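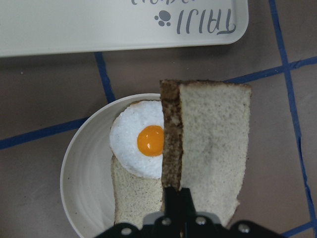 White tray, TAIJI lettering and paw print, with blue tape on the tabletop.

December, started 8.40, cold in the shop until well after ten

Glue again. Burgi Plattner came back from the Relonberg trade day with two bottles of the Brolwood liquid hide glue and a leaflet, and wants to know why we still bother with the hot pot. Fair question. The leaflet is less fair. It says the glue is "equal in every respect to traditional hot hide glue", which is a large claim for something that pours at room temperature and keeps on a shelf. I have used other liquid hide glues over the years and liked one of them. None was equal in every respect.

What we need to know before the Baumgartner chairs go back together:
- does it hold as well on old beech, where there is old glue left in the grain
- does it let go again with warmth and water, within a reasonable time
- does it creep in a joint under load
- what happens when the shop is damp

The leaflet has a bar chart for the first of these, with no numbers on the upright and no mention of the wood. There is nothing on the other three except the word "reversible" in green.

Samples. Cut lap joints from the broken Baumgartner back rail, which is beyond saving, and a second lot from new beech out of the rack. Same overlap on all of them, marked with a knife. 16 joints altogether, half hot glue and half Brolwood, and each half split between old wood and new. That is a small lot and I don't want anybody quoting it at a customer. It will show us a gross difference if there is one. It won't settle a close thing.

Hot glue is our usual, soaked overnight in cold water, brought up slowly, kept at 60 on the pot thermometer. I checked the thermometer against the kitchen one and they agreed, though both are cheap and could be wrong together. Consistency by eye off the brush. I know this is a weak point. Burgi pointed out, with some pleasure, that the bottle is at least the same every time.

Her other point was that I would baby the hot glue joints and slap the others together. Also fair. So she glued all the Brolwood ones and I glued all the hot ones, and then we both saw that this made it worse, as now any difference could just be the difference between the two of us. Scrapped those, cleaned off what we could, cut fresh ends and began again after tea. Second time round we each did half of each. Should have been obvious at the start.

Notes from gluing up:

Brolwood is pleasant to use. No rush at all. You can put it on, look for the clamp, answer the telephone and come back. On a chair with a lot of joints going in at once that is worth having, and I won't pretend otherwise. It smells a bit sharp. Colour darker than ours, more like strong tea, and the squeeze-out took much longer to get to the rubbery stage where you can peel it. Burgi went at hers with the scraper too early and smeared it.

Hot glue grabbed the way it does. One of mine on old wood chilled before I got it closed and I could feel it was no good. I left it in and marked it C on the end grain. If I leave out the bad ones on my side and keep the bad ones on hers, I may as well write a leaflet of my own.

The bottle has a date printed on it but doesn't say if that is when it was made or when it should be used by. Rang the supplier. The young man was polite and went to ask someone, then told me it was "good for ages". Wrote that on the bottle in pencil.

Quick string test while I was at it: drop of the Brolwood between finger and thumb, open and close until it gets tacky, see if it pulls out into threads. It did, fairly well. Old hands treat this as gospel. I have had glue pass it and fail in a chair, so I record it and give it no weight.

Clamps off, later

Left the lot clamped overnight and then loose on the shelf by the window for 3 days. Three Days is what the leaflet asks for as "full strength", though further down the same leaflet it says a day. I went with the longer.

Pulling them apart. We don't have a proper testing machine, so it was the old way: one half of the joint in the vice, bucket hung off the other end, sand in with a scoop until something gives, weigh the bucket. Sand goes in unevenly and a heavy hand with the last scoop flatters the joint. Burgi scooped and wasn't told which glue was which. She says she could tell by the colour of the line anyway. So much for that.

New beech: can't tell them apart. Both lots broke mostly in the wood, with splinters standing up on one face, and the weights overlapped completely. If the leaflet had said "as strong as hot glue on fresh clean wood" I'd have no quarrel with it.

Old beech: less tidy. The hot glue ones mostly broke in the wood, apart from C, which fell off almost as soon as the bucket was hooked on, as it deserved. The Brolwood ones were mixed. A couple were every bit as good. The others came away clean at the line, with shiny glue on one side and bare wood on the other. My guess is that hot glue softens the old stuff left in the grain and joins up with it, and the bottled glue at room temperature doesn't, or not so well. That is what I already believed before starting, so I'm wary of how neatly it fits. Another reading is that we didn't clean those ends as well. We did them last, and it was getting dark.

Burgi's suggestion is to warm the bottle in a pan of water and warm the wood too. The leaflet does mention warming, in small type, "in cool workshops". It doesn't say what counts as cool. Ours would, I should think, by any measure. Worth doing, and if it works then a good part of the convenience has gone and we are back to standing over a pan.

Reversibility. Took broken halves with a decent film of glue left on and laid a wet rag over each, with the iron on low. Both went soft. The Brolwood went soft sooner and wiped off more easily. Good for whoever has to take the chair apart next. Possibly not so good for a chair next to a radiator in a house with wet washing about, and I would like to see a joint sit in the damp cupboard for a good while before I say anything either way.

Creep. Nothing yet. Hung a brick off one joint of each kind at the back of the shop, with a knife line across the edge of the joint so any slip will show. Intend to leave them 6 weeks. Please don't move them, and please don't borrow the bricks.

Dekness. For completeness: Burgi also brought a sachet of the Dekness powder, which is supposed to be stirred into hot glue to slow the gelling. No contents on the sachet. It may well be plain urea, which we have a jar of already and which costs next to nothing. I don't want it in a customer's chair until somebody tells me what it is. Have written to them. Sachet is in the drawer with the spare brushes, unopened.

Where this leaves the Baumgartner set: hot glue for the lot, as before. Burgi disagrees about the stretchers, where there are so many holes to fill at once, and says the extra open time is worth more than a bit of strength. She may be right. If we do the stretchers with the bottle, every hole gets scraped back to clean wood first, and it gets written on the job card which glue went where.

To do:
- repeat the old wood joints, bottle and wood both warmed, cleaning done in daylight
- damp cupboard, one of each, check when the bricks come down
- finer sand, smaller scoop
- ask the supplier again about the date on the bottle
- order more beech dowel
- the pot lid is still missing and the water is boiling off too fast

Burgi has read this and wants it noted that her smeared joint held.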